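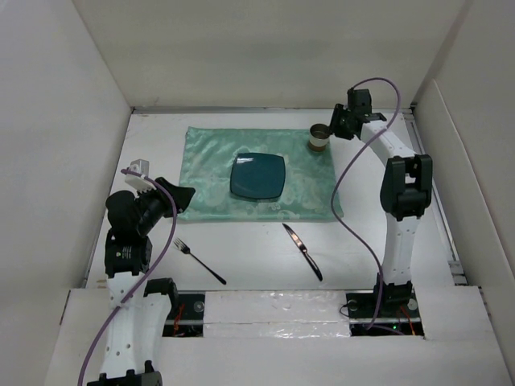

LAVETENT, May 18, 2026

The right arm working the cup at the back corner of the placemat, and the left arm holding off to the side with its gripper empty. Fork and knife are down on the bare table, waiting for their turn. Keep an eye on that purple cable coming off the right wrist, because the rest of this page is about it!

Search the gallery Go

Welcome back to the table-setting page. We love this task. It looks so easy (a plate, a cup, a fork, a knife, a cloth underneath) and it finds every weak spot in the cell sooner or later. This spring it found a really good one, and we want to share the whole thing with the other Evura benches while it's fresh, including the part where we chased the wrong cause for longer than we'd like.

What happened

The task was running on the McIntyre cell, as it has since January. Pick up the cup, carry it in over the placemat, set it down by the plate, go on to the cutlery. Partway through a carry the right gripper simply let go. No warning on the screen, no slow droop, just open fingers and a cup rolling across the cloth. The arm then carried on and very carefully placed nothing at all where the cup should have been. A moment later Nisar, our controller, noticed the wrist had stopped answering and threw a communication fault, and both arms went to hold.

The cup survived. It bounced once on the placemat and stopped against the plate, and it's still the cup we use.

We reset, ran it again, and got a clean set of 15 in a row. If you've worked with arms you know that feeling, and you know not to trust it.

Where we looked first

The cloth. It's satiny, it wrinkles if you look at it funny, and we had already seen it slide a little under the plate. Our theory was that the gripper was brushing the fabric on the way up, drawing too much current and tripping. It was a lovely theory! We taped the placemat down, raised the approach height, and lost two afternoons to it. The gripper opened again on the very first morning run with the tape in place.

Next we blamed the cup. The rim is slick and there isn't much to hold on to, so maybe it was slipping and the fingers were opening to retry. The log ruled that out. There was no retry command anywhere near the drop. The fingers had opened because the wrist lost its connection and came back up in its default state, and its default state was open. (More on that below, because it bothers us more than the cable does.)

What it was

The right wrist cable. Reaching for the rear corner of the placemat puts the arm at nearly full stretch, and the slack has to go somewhere. It goes up toward the back wall, over the forearm and then down across the work area. On some carries the loop would drag on the forearm link just as the wrist turned, and that put a sideways tug on the connector. One tug did nothing. Weeks of them loosened the latch enough that the plug could rock in its socket.

With the arm parked we could bring the fault on by wiggling the plug with one finger. Such a satisfying moment. We made everybody come over and try it.

What we changed

The cable is new and has a strain relief clamp 3 inches back from the connector, so a tug lands on the bracket and the plug stays still. We also shifted the cup's start position toward the front for ordinary runs. The far corner stays in the test set, since it's the best cable test we've ever had.

The default state is fixed too. A gripper that loses its link now holds its last position and the whole cell stops right there, both arms. Opening on a lost link is a fine idea if the worry is a trapped finger and a rotten one if the arm is carrying a knife point down over the table, which ours does later in the same run. The doors stay shut whenever the arms are powered, but we'd still like the knife to stay put. For trapped hands there is the release button at the front, and we tested that 6 times on each arm after the change.

Nisar also checks the wrist before each lift now. It costs us a fraction of a second and we don't miss it.

If your bench has the same wrist cables

Power down, hold the connector and see if it rocks. Then look at the cable where it crosses the forearm. A shiny patch on the jacket means it has been rubbing. Ours had one, and we'd walked past it for some 2 months. Tell us what you find, we'd be thrilled to compare notes.

Recent galleries
Plate stacking, first tries
Folding the green placemat
Rewiring the McIntyre cell
Lavetent open house
Evura bench tour: the gripper drawer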